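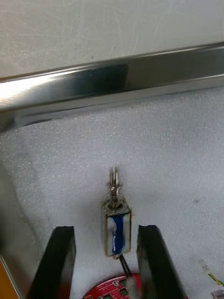
A small push-pull solenoid, with its plunger at one end.

What Makes the Doorbell Go Ding-Dong?

Have you ever pressed a doorbell and wondered who is inside the wall ringing it? When I was little I was quite sure there was a mouse in there with a tiny hammer, and I used to press the button very gently so as not to wake him up too fast. There was no mouse, I'm sorry to say! But there was a tiny hammer, or something very close to one, and the thing that made it move was a magnet that can be switched on and off.

You probably have a magnet or two on your refrigerator. Those are magnets all day and all night, even when you are asleep. The kind in a doorbell chime is called an electromagnet (say it like this: ee-LEK-tro-MAG-net), and it is only a magnet while electricity is running through it.

How do you make one? You take a long, thin wire and wind it around and around and around, like thread on a spool. This is called a coil. When electricity travels through all those loops, each loop pulls a little, and all the little pulls add up to one good strong pull. Turn the electricity off and the pull is gone.

Now suppose the coil has a hole down the middle, and in that hole sits a metal rod that can slide. Switch on the electricity and, zip, the rod gets pulled in. A coil with a sliding rod like this is called a solenoid (SOH-luh-noyd), and the rod is called a plunger.

In many old-fashioned door chimes, this is how the tune is made. You push the button, and the plunger shoots across and hits a metal bar. DING! Then you let go of the button. The magnet switches off, a spring pushes the plunger back the other way, and it bumps into a second, longer bar. DONG! The longer bar makes the lower note, just as the long bars on a xylophone do. So if you hold the button down, you get a ding and then have to wait for your dong. (Please ask before you try this, and don't try it on a neighbor.)

Finn Baumgart, age 12, wrote to us from Halliday to ask whether every doorbell works this way. Good question, Finn! A lot of newer ones have no plunger or bars at all. They play a recording through a little speaker, so they can sound like chimes or barking dogs or anything else you like.

Once you know about plungers you may start hearing them in other places. Some washing machines use them to let the water in, and pinball machines use them to flip the flippers. Some apartment buildings have a front door that goes "bzzzt" when somebody upstairs lets you in, and very often there is a coil at work in that lock too.

Words to Remember
Coil: wire wound in many loops
Electromagnet: a magnet that works while electricity flows through it
Plunger: the rod that slides in and out of a solenoid

A Safety Note
Electricity from a wall outlet can hurt you very badly. Never open up a doorbell, a chime box or any machine at home, even if it looks switched off. Ask a grown-up to look up a battery experiment you can do together.

Written by Rosemarie Heitmann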